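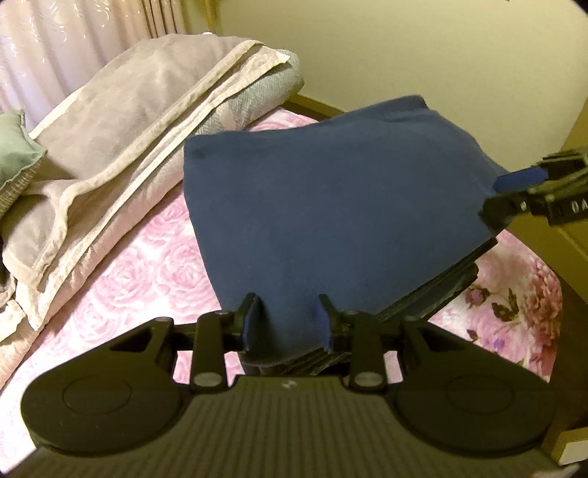

Blue garment held between two hand-held grippers on a floral sheet.

Hand-Held Gripper Pair: Setup and Care FAQ
Maintained by Tianyou Liao, Fovbridge field hardware
Last revised 3 November 2019

Applies to the two-finger hand-held unit used for the Helesa folding work. Fixed-arm versions are covered in the Ghanem cell manual.

General

How is a pair assigned?
Left and right units are issued together and stay together. The pair number is on the case label and in the log. If one unit goes in for repair, send both. Calibration is stored per pair, and a replacement unit from another case will load the wrong offsets without raising an error.

Which fabrics are in scope?
Garments, sheets, blankets and small cushions. Anything with exposed zippers or hooks is allowed, but check the finger pads after each one.

Before a session

What is the startup order?
Power the left unit, wait for the status tone, then power the right. Open and close each gripper fully 6 times with nothing between the fingers. Travel should be even from end to end. If one finger lags the other, stop and see "Uneven closing."

How do I zero the fingers?
Close the gripper until the pads touch, hold the trigger, and select Zero on the tablet. Do this with clean pads. Lint trapped between them shifts the zero point, and thin cloth will then slip at what the log reports as full closure.

Do I need to zero again when changing from thin cloth to a thick stack?
No. The zero point does not depend on load. Change the force preset only: Light for a single layer, Heavy for folded stacks.

Handling

Where should I grip a single garment?
At an edge or a corner, with the fabric well inside the fingers. Holding cloth by the fingertips alone puts side load on the linkage. With two units on one piece, keep the pull between them light. A pair used in steady tension will show play at the pivots long before the service interval is up. 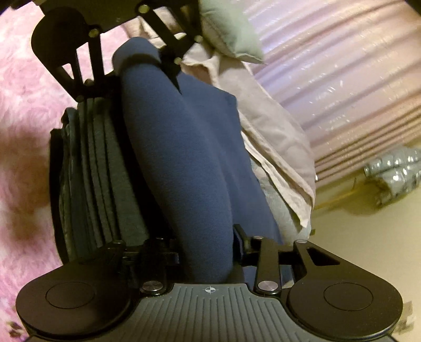

How should I carry a folded stack?
Close slowly and let the layers compress before lifting. Watch the lower end of the stack. Soft fleece bulges toward the base as the grip tightens and can work its way into the linkage. If that happens, open the gripper and pull the cloth out by hand. Do not cycle the trigger to free it.

Can I work next to shaggy rugs or loose cords?
Yes, with care. Long pile sheds fiber into the pivots, so clean at the end of that session and do not leave it for the weekly check. Move cords out of the working area first.

Cleaning and checks

What do I use on the pads?
A lint-free cloth, slightly damp with water. No alcohol or silicone spray. Let the pads air dry before closing the gripper.

How do I clean the linkage?
Dry brush, fingers fully open. Pull long fibers out with tweezers, working along the bar. Compressed air is not approved; it drives lint into the bearings.

How often are the screws checked?
Every 40 hours of run time, or after any drop. Use the 2 mm driver from the case. Snug each screw and stop. The threads go into plastic in several places and strip easily. A screw that turns freely gets reported, not glued.

When are pads replaced?
When the surface is glossy or an edge has lifted. Replace both pads on a unit at the same time, then zero.

Faults

Uneven closing
Usually fiber at a pivot. Clean, then repeat the open and close test. If the lag remains, the linkage may be bent. Tag the pair and return it.

Code 1708
The unit lost its finger position reading. Power down, reseat the cable at the rear connector, restart and zero. If the code comes back in the same session, stop using the pair. Macarena Durán is collecting the logs for this fault, so attach the full session file.

Grip releases under load
Check the force preset first, then the pads. If both are in order, run the hold test from the tablet menu and note the result in the log.

Clicking on opening
Acceptable if it comes once, at the end of travel. Clicking in mid-travel means a loose pivot.

Returns

Where do pairs go for repair?
Fostton bench, attention Grímur Norðdahl. Pack both units with fingers open and foam between the pads. Include the tablet only if the fault is in pairing. Loan pairs are booked through Maricica Enache and must be zeroed on arrival, whatever the tag says.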